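Section 4. Setting Up the Sorting Board 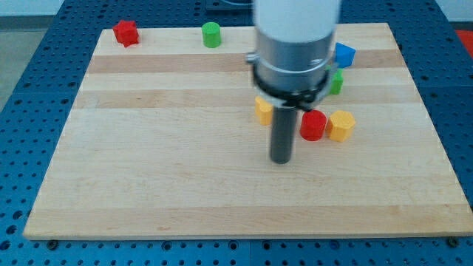
The Jekeo block set is used on a flat wooden board with the shaped blocks spread out on top. Set up the board before you open the bag of blocks.

1. Choose a level table at a height the user can reach across. Place the board with one long edge facing the user.

2. Press down on each corner in turn. If the board rocks, slide a felt pad under the high corner and try again.

3. Wipe the top with a dry cloth, following the direction of the wood strips.

Note: Light and dark bands in the wood are natural and vary from board to board. Do not sand them.

4. Put the blocks on the far half of the board. Mix the shapes and colors, and leave a finger's width between blocks. Stand cylinders on a flat end.

5. Keep the near half clear. Finished groups go there.

6. Call out a color or a shape. The user moves each matching block to the near half.

7. When the round is over, return all blocks to the far half and mix them again.

CAUTION: Small parts. Not for children under three.

CAUTION: Do not soak the board or leave it near a heater. Do not load it with more than 46 pounds.

Replacement blocks are sold singly. Write to Firouzeh Fallahi at Jekeo Parts and give the shape and color you need.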